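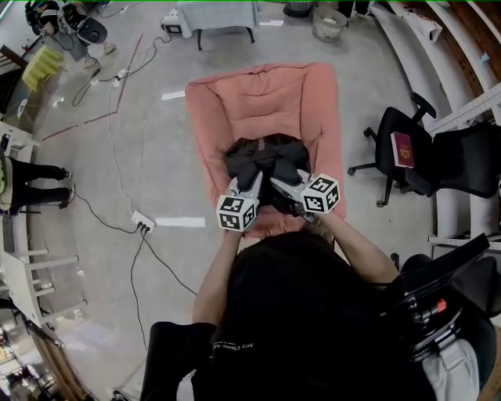 Does a soft surface make folding any easier? I doubt it

Every few months somebody tells me that I fold my clothes in the wrong place. The latest version of this advice is that a table is too hard and too high, and that what you want is something padded and low, so that the cloth "settles". I have now heard it from three separate people, two of whom also believe in freezing jeans.

So there it is, a black garment in a crumple on a pink padded seat, the square sort with the raised quilted edges, flat on a concrete floor. Jacket or shirt, I won't commit myself, and in that state it hardly matters. Black things in a heap are all one thing until you find a sleeve.

My first objection is to the edges. A raised edge is lovely if you are sitting down and want something to lean against. For folding you want to be able to take a sleeve out past the body of the thing and lay it flat, and a quilted ridge is exactly where you don't want a ridge. The second is the give. Press down on a cushion to smooth out a crease and the cushion goes down with your hand, the crease goes down with the cushion, and when you let go everybody comes back up again. On a table the crease has nowhere to go.

The third is my knees. The tip was passed on to me by a man of 26 or so and I think that explains a good deal.

In fairness I will say what I think is right about it. Pink is a good colour to put black against, because you can see where the cloth stops. At home I fold on a navy bedspread and regularly fold one sleeve and a bit of bedspread. And a padded seat is kinder to slippery linings, which slide off my kitchen table if I so much as look away to put the kettle on. I tried it with my raincoat, and the raincoat stayed where I left it. I don't call that a system, though. I could get the same from a towel on a table, and I already own a towel.

What about the light?

The other half of the advice was that I should do it somewhere properly lit. This one I was ready to scoff at as well, and I have had to climb down a bit. Dark clothes under one bulb in a bedroom are hopeless. I once sent a pair of black trousers off to Asdale in a parcel meant to be all navy, and heard about it until November. A room with a pale ceiling and plenty of lights on it does make a difference to telling a seam from a crease.

How much difference is another matter. There is a lamp made by a firm called Tomeck which is sold, as far as I can tell, on the promise that you will fold better underneath it. It costs 118 pounds. For that I would expect it to do the socks. My guess is that any decent strip light does the same, and any window does it for nothing until teatime.
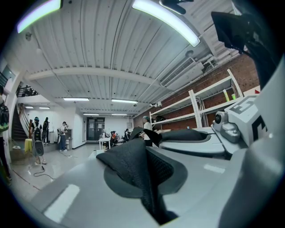
Albertina Rebelo wrote to tell me that I have missed the point, and that the light is for finding marks before things are put away, so they don't set. She checks collars and cuffs under the brightest light in the house and folds wherever she likes afterwards, often on the stairs.

I can't argue with the collars. I can argue with the stairs, and have.

Where I have got to, for the time being: shake the thing out first, standing up. Do up one button or the top of the zip so the front doesn't wander. Lay it face down, bring in the sides, then the sleeves, then fold up from the hem in halves or thirds depending on the drawer. Do it on a table with a towel if the lining is slippery. I have timed none of this and I distrust people who do.

Ga-eun Myung has asked me to try the floor cushion for a full week before I complain any further. I have agreed to four days, and only if I can keep the kneeling mat from the garden.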